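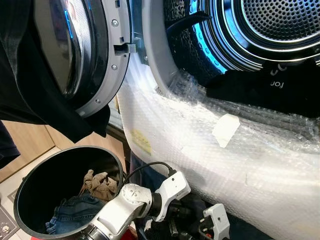 Arm at the open door, jeans in the bin. Round one of many.

Posted in January by the laundry bench
Colten Robotics Club

Teaching two arms to load a front-loader

Fevora is our club's laundry project. The goal is to pick clothes out of a round bin, put them in the drum, and leave none of them hanging on the door. A nine-year-old can do this with one hand while complaining. We needed two arms and most of a semester.

What follows is how we run a recording session now. It assumes you have a working pair of arms with teleop, a head camera, a wrist camera on each side, and somebody willing to say "again" in a level voice.

What you need

- Front-loading machine, door open, disconnected from water and set so it can't start
- Open-topped laundry bin, short enough that the wrist clears the rim
- Mixed clothes, including at least one thing you hate
- The emergency stop, in a hand and not on a shelf
- Kadis (our logging script) or whatever you use to save episodes

1. Place the bin

Put the bin on the floor beside the machine, on the side where the door swings out. Our first layout had it dead center, which looked tidy and blocked both elbows. Move each arm by hand from the bottom of the bin to the back of the drum before you power anything. If a link brushes the rim during that trip, it will hit the rim later, with enthusiasm.

Mark the spot with tape. The bin will still wander. Put it back between episodes.

2. Sort out the cables

Each gripper has a cable that needs enough slack for a full wrist turn and not enough to lasso a pair of jeans. Turn the wrist to both ends of its range and watch the loop. Then do it again with the arm down inside the bin, where the loop has far more opportunities. We lost an afternoon to a connector that worked perfectly in every position except the ones we wanted.

3. Set the cameras
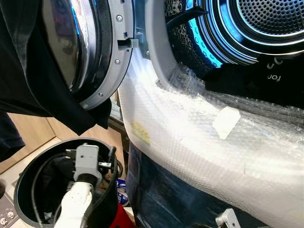

Lock exposure on all the cameras before the first episode, and write the values down where the next shift will find them. Auto exposure is lovely for birthday parties. On this job it changes its mind each time the view moves between the room and the drum, and the blue light ring inside the opening makes the swing worse. Pick a setting that keeps the holes in the back wall of the drum visible. If dark clothes then turn into a solid black shape, add light from the room side and try again.

Check the view with the door fully open, too. Tinted glass picks up reflections, and our early model developed a deep personal interest in one of them.

4. Load the easy stuff first

Start with a single cotton shirt. Grip near a shoulder seam, lift until the hem clears the bin, and carry it across in one slow arc. Let go only when most of the shirt is past the lip. Sleeves left outside will pull the rest back out at the exact moment you call the episode a success.

Cap each episode at 4000 control steps. If the shirt isn't in by then, save the episode as a failure and reset. Do not extend the limit because you're nearly there. You aren't.

5. Bring in the second arm

Now the handoff. One arm holds the cloth at the mouth of the drum while the other takes a fresh grip lower down and feeds it inward. The person driving has to resist closing both grippers at once and pulling, a move known at our bench as the wishbone.

Keep the tips a comfortable distance apart. If they meet inside a fold, neither camera will tell you, and the motors will go on being very sincere about it.

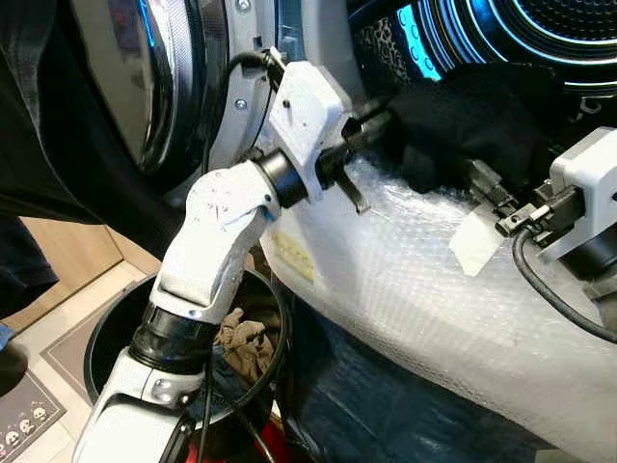

Practice the release order until it's dull: feed, pause, open the lower gripper, back it away, then push with the upper one. Our standing rule is seven clean handoffs in a row before anyone presses record. The count goes back to zero after a drop. Yes, including the drop that was the cat video's fault.

When it does go wrong, stop both arms before touching the cloth. Tugging a shirt out of a live gripper is how you learn what holding torque means.

6. Read the wrist cameras

Play back the wrist video at quarter speed before you keep a batch. Look for two things: whether you can find the fingertips throughout, and whether the fast parts are so smeared that the cloth could be anything.
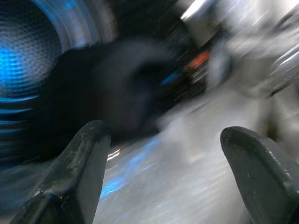
Colten Robotics Club | Fevora Laundry Team | Assunção Hall, basement

Slow down any move that smears for more than a moment. We cut our top wrist speed in half and grumbled, and then the next model stopped grabbing at nothing. Shorter exposure helps as well if you have the light for it.

7. Label and save

Kadis asks for three fields: garment, start position, and outcome. Fill them in right away. We once left a stack for later and ended up with 853 episodes, of which 500 were labeled "shirt?". The question mark is not a garment.

Back up the folder, park the arms, and take your clothes home. The bench is not a closet.

Comments (3)

lintfilter: What do you do about socks? Ours go in fine and then ride back out on the fingertip.

laundry bench: Open wider, wait a beat, withdraw straight back. If that fails, jeans. Jeans have never followed us anywhere.

torque_wench: Tried the release order from step 5 and got to six. Six! Then a hoodie.

Contact: the Fevora mailbox, Assunção Hall front desk | © Colten Robotics Club | Back to top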